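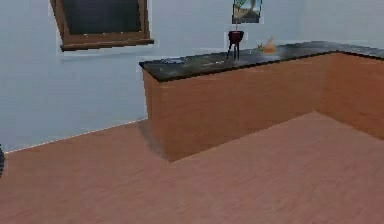
Kitchen end of the simulated house, rendered in Karkix.

Ulises Ocampo would like me to know that the robot was moving slowly. He says it twice before I have my notebook open. The robot is a Doletti, a knee-high base with a lift column on top, and in May it pushed a side table across a room in the Parsons test apartment until the table met the wall. It kept its wheels turning against the load for 41 seconds. A technician in the room pressed the stop button on the remote, and the robot went on pushing. She had to walk over and use the red button on the machine itself.

"Slow is good," Ocampo says. "Slow means you have time to walk over."

I ask whether a person sitting behind that table would have found it good. He looks at Casimiro Echevarría, who runs simulation at Gerbridge and has so far let his colleague do the talking.

"No," Echevarría says. "They would have been pinned. I don't want to argue about the word."

Before the Parsons trial, the navigation software had been through 50 full tours of the house in Karkix, the simulator Gerbridge uses, with no collisions on record. That number was on a slide. I have seen the slide, and it does not say what Karkix was counting as a collision. For furniture with thin legs, the answer was very little. A tabletop was solid. The space under it was treated as free, and the legs were left out of the contact check to make the tours run faster.

"You look at the picture and the legs are there," Echevarría says. "That was the trap for us. The drawing had them and the physics didn't. The robot could pass through a leg and the log stayed clean."

When he put the legs back and reran the same tours, 18 of them had contact. He gave me that figure without being pushed, and I'll credit him for it.

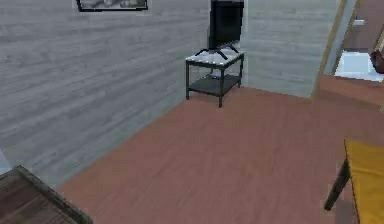

SAFETY AND TESTING

Ocampo prefers to discuss the remote stop. It is his area, and he has an explanation: the stop signal went out over the same wireless link as the map updates, and the link was busy. The command sat in line behind data. The base should also have halted by itself once the motors were straining, but that limit had been raised a week earlier to get the Doletti over a door threshold, and it was never lowered again.

"Each of those is a small thing," he says.

I say that they don't sound small to me. A stop button that waits its turn is a suggestion. He lets that go by and tells me about the fix – a separate radio for the stop, with the base set to halt if the radio goes quiet. It has been installed on 2 machines. I ask how many were running before the accident and he says he would have to check.

Echevarría has the simulated house open on his laptop while we talk, and he is moving the view from room to room. He wants to show me the places where he now expects trouble. Most of them are dull. Doorways bother him, and so does anything that stands on narrow supports. 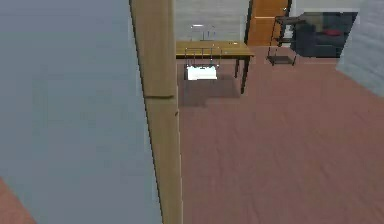
"A chair made of wire is the worst customer," he says. "The depth sensor on the real robot gets a few points back, maybe none, and the planner decides it's noise. In Karkix the sensor was perfect. We were grading the robot on an exam it could see right through."

So why trust the new tours any more than the old ones? He says he has added sensor noise and dropouts, tuned against recordings from Parsons. Then he says I shouldn't trust them, at least for anything involving people. He would use them to throw out bad software, and he would not use them to approve any.

Ocampo disagrees, politely. There is a customer trial on the calendar and he thinks the simulated results should count toward clearing it. "If you discount all of it, you can never ship," he says.

Perhaps. I asked to see the written rule for who may raise the motor limit, and what has to be retested afterward. Ocampo said there was a draft. Echevarría said he hadn't been sent it.

The trial has not been postponed.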